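Is it worth re-sawing old barn beams yourself, or just pay the mill?
Started by tiltora_creek, 10/01/2023
2,479 views | 17 replies

tiltora_creek wrote:

Okay so my uncle took down the old hay barn this spring and I ended up with a stack of oak beams that nobody else in the family wanted. They've been sitting under tarps since April. I'd like to turn them into a dining table and maybe a bench if there's enough left over. My wife is already picking out chairs, so there's no backing out now!

The mill in Rarnard will resaw them for me but they want me to sign something saying I'll pay for any blade that hits metal, and there is a LOT of metal in these things. Square nails, staples, a hinge pin, you name it. I own a fourteen inch bandsaw and plenty of stubbornness. Has anybody done this at home and lived to tell about it?

pinegrump wrote:

Pay the mill. I did two beams at home and killed six blades. The lumber looked great and I hated every minute of it.

Imke Meinecke wrote:

I'm going to disagree with pinegrump here (sorry!). I've done a bunch of these and the trick is to spend way more time on the prep than you think you need. Stiff brush first, then a metal detector wand, then you mark every hit with chalk and dig it out before the beam goes anywhere near a saw. Then you go over it with the wand AGAIN, because pulling one nail has a way of uncovering the one behind it.
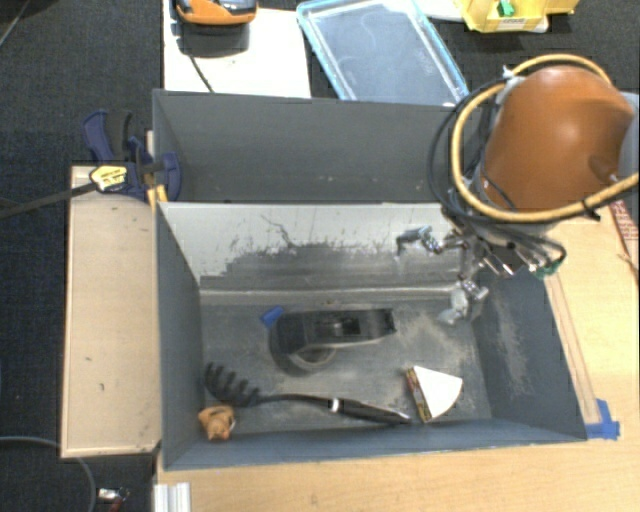
Anyway, the other thing is moisture. Barn wood that has been dry for a hundred years can still pick up plenty under a tarp, so check it with a meter before you cut and then let the boards rest stickered in the shop for a good while after. I rushed my first tabletop and it cupped so badly that a pea would roll to the middle from any seat. We ate at it like that for a whole winter.

For blades I'd go with a coarse one, 2 or 3 teeth per inch, and don't force it. Buy a few cheap ones and think of them like sandpaper.

pinegrump wrote:

Nothing to be sorry about, but I did use a wand. Mine was the Vosik one and it missed anything deeper than a knuckle. Maybe yours is better. And resawing a beam that heavy on a fourteen inch saw is no fun even if the thing is clean as a whistle. Who's holding the other end?

Imke Meinecke wrote:

Fair point on the weight. I rip mine down with a circular saw from both sides first and then finish the middle by hand, so what goes on the bandsaw is something one person can lift. It's slow. I put on a ball game and get on with it.

baptista_jr wrote:

Has anyone mentioned bugs yet? Powderpost beetles love old oak. If you see tiny round holes with fresh dust under them, do NOT bring that wood in the house until it's been through a kiln. My folks lost a good chunk of a floor that way. That alone would make me send it to a mill, as long as the mill has a kiln.

tiltora_creek wrote:

Oh great, holes. I went out with a flashlight after reading this and yes, there are holes. No dust that I could see, but I've been dragging tarps over the stack all summer so who knows. Does Baptista Lumber still do kiln loads for regular people? I called and got a machine.

baptista_jr wrote:

Ha, no relation, I get asked that a lot. They do, but you have to wait until they have room in somebody else's load. Worth it in my opinion. Keep calling in the morning.

sawdust_and_coffee wrote:

I'm with pinegrump. I added it all up once, blades and gas and my shoulder, and my "free" table cost me $1,017. I could have bought a really nice one. It's a good looking table though, and the kids do their homework on it, so ask me on a different day and I'll tell you to go for it.

Imke Meinecke wrote:

Haha okay, but you'd do it again!

sawdust_and_coffee wrote:

Not with oak I wouldn't.

tiltora_creek wrote:

Thanks everybody. I think I'll get the kiln sorted first, then try the smallest beam at home with Imke's method and see how mad I get. If it goes badly the rest goes to Rarnard. Does anyone have a wand they like besides the Vosik?

6 people liked this post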